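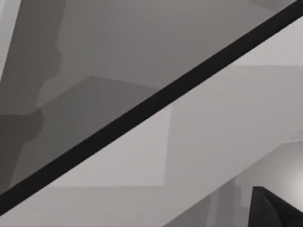
Clernora updates moisture testing for green coffee at its Trovska warehouse

TROVSKA, August. Clernora, the green coffee importer and storage company, has changed the way it tests incoming coffee for moisture and water activity. The new procedure applies to all lots received at the Trovska warehouse from the start of this month, including washed and wet-hulled coffee from Java.

Under the old procedure, one sample was drawn from each lot on arrival and tested the same day. Under the new one, each lot is tested on arrival and again after 15 days in storage. Both results are entered on the lot record and sent to the buyer before release.

The change follows a storage trial carried out at Trovska. The trial covered 300 bags, of which 271 stayed within the contract moisture range for the full storage period. The remaining bags had gained moisture and were moved to the conditioned bay. Most of them had been stacked against the north wall, next to the loading doors. Stacking against that wall has now stopped and the floor markings have been moved.

"A single reading at the door tells the buyer what the coffee was like at the door," said Macarena Peñalver, head of quality at Clernora. "Our customers roast it weeks or months later. The second reading gives them a figure closer to the day they collect."

Samples are drawn with a bag trier from the top, middle and bottom of the stack, combined, and divided by hand. Moisture is measured with a capacitance meter, checked each morning against oven-dried reference samples. Water activity is measured separately in a closed chamber once the sample has reached room temperature. Where 2 readings from the same sample differ by more than the permitted margin, the sample is discarded and the stack is drawn again.

Lots packed with an inner liner are resealed after sampling and the bag is tagged. Buyers who do not want liners opened a second time may decline the later test in writing. The lot record will then show the arrival figures only.

Storage charges are unchanged. The second test is included in the handling fee for full lots and charged at the existing laboratory rate for part lots. Coffee already in store before August will be tested on request.

Demyd Stetsiuk, warehouse manager at Trovska, said the sampling round now starts at 7 am, before the loading doors are opened. Collections booked for the early morning may be given a later time.

Customers using the Yan stock system will see the new fields under the lot number the next time they log in. Paper certificates will carry the same figures and can be ordered from the warehouse office.

Notes to editors

Clernora imports, stores and samples green coffee for roasters and trading houses. Press enquiries should be sent to the quality department at Trovska.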